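Kilberg Teleop Kit 7 - Hand Guiding and Remote Control for Demonstration Recording

Fri 7 July | By the Jornusano product desk
Filed under: Robot Teaching > Teleoperation > Kits
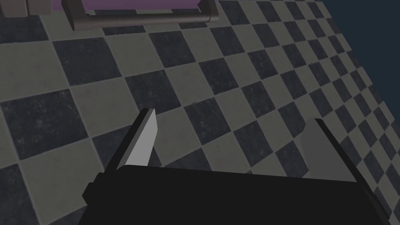

Wrist view in the simulator, gripper open, with the purple panel and its bar handle ahead.

The Kilberg Kit 7 lets an operator show an arm a task and save the motion as a demonstration. You can push the arm through the task by hand, or drive it from the Flirneck handset at a desk. Both methods write the same file format, so sessions can be mixed in one training set.

The kit also runs against a simulated arm. Operators use the same handset and the same record button, and the wrist view appears in the main window. Most customers start new operators there on reaching and handle-pulling tasks before they book time on hardware.

In the box
Flirneck handset with wrist strap
Hand-guiding collar, part 3631
Foot pedal for start, stop and discard
Base station and power supply
Software license for one workstation

Recording
Arm pose, gripper opening and camera views are logged together at 100 Hz. Camera views are stored at their own rate and matched by timestamp. Press the left side of the pedal to throw away a bad take - the arm stays where it is until you move it.

Gripper control
The handset trigger sets finger opening in proportion to the squeeze. Full release is fully open. Trigger travel can be shortened in the settings menu.

Compatibility
Works with Stanciu arms on controller firmware 1010 or later. The collar does not fit the older Stanciu flange; order the adapter ring separately.

Orders placed now ship in August. Extra handsets are sold singly and pair with any Kit 7 base station.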